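Subject: Re: [trurnitthorpe-house] Scratched table tops and the cup rack question

Two answers, since there were two questions, and I'll take them in the order they annoy me. Surface marks first, cups second.

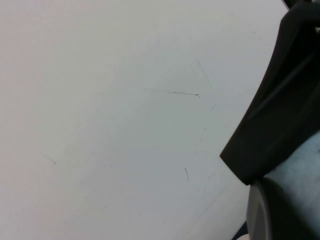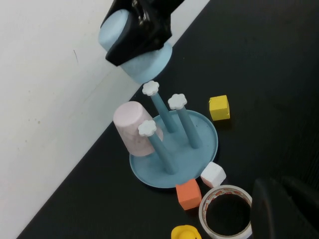

The earlier message, for those who delete as they go:

> I've been through the shared kitchen list and I have two complaints. One, the pale surfaces are covered in little marks and I'd like to know if we're replacing anything or just living like this. The quote from Rastireo was 723 for new tops, before fitting. Two, can someone please explain the cup stand with the flowers on it? It takes up room, it holds hardly anything, and I don't see what was wrong with a dish towel. I move that we go back to the dish towel.

On the marks. I'm against spending 723 on this, and I'd be against spending 55. Most of what bothers people in that kitchen is scuffing, and a scuff is usually something else's color left behind. Try a damp cloth with a little baking soda, rub gently in small circles, wipe, and look again once it's dry. If it's still there, leave the paste on for 10 minutes and have another go. Please don't use the green scouring pad. I know it's right there by the sink. It will take off the mark and the finish together, and then we'll have a shiny kitchen with one dull patch in it, and a long thread about who did it.

A real scratch is different. Run a fingernail across it. If the nail doesn't catch, I'd forget the thing exists. If it catches, you can buy a filler stick from Deák in something close to off-white, and I'd be willing to try it on the underside of a shelf before anyone gets ambitious in a visible spot. What you can't do is clean a scratch away, although I have watched people in this house put 20 minutes into the attempt.

On the stand. I'll declare an interest — I voted for it. It's a round blue plate with a rim and posts coming up out of it, and the posts have white flowers on top. Yes, the flowers are a bit much. I'd have been happy with plain knobs. But a cup goes upside down over a post, drips onto the plate, and the rim keeps the drips off the table, which is more than the dish towel ever did. The dish towel got wet in the morning, stayed wet until evening, and by March had a smell that I still think about.

Where I agree with the complaint is that we use it badly. A cup leaned up against a post is not on the post. It's only resting, half over the rim, and the next person along sends it across the table. So:

- One cup to a post, over the flower, pushed down until it sits steady.
- If the posts are all taken, dry yours and put it away.
- Empty the plate when there's water in it. It does not empty itself, whatever the evidence of the past few months.
- No mugs with big handles. They tip the whole business over.

And while I'm up here on my box, could the foam cubes find somewhere else to live? They're cheerful little things and I have nothing against them, but foam drinks up water, and anything parked next to a drying rack will get its share. The Jikine tin on the windowsill has space in it if you take out the dead batteries. (Take out the dead batteries anyway.)

So my vote is no on new tops, yes on the stand, and no on the towel in any form, including the "clean one" that someone keeps offering to bring from home. If we do end up with money to spend, I'd put it toward the faucet, which drips on its own schedule and has been on the list longer than I have.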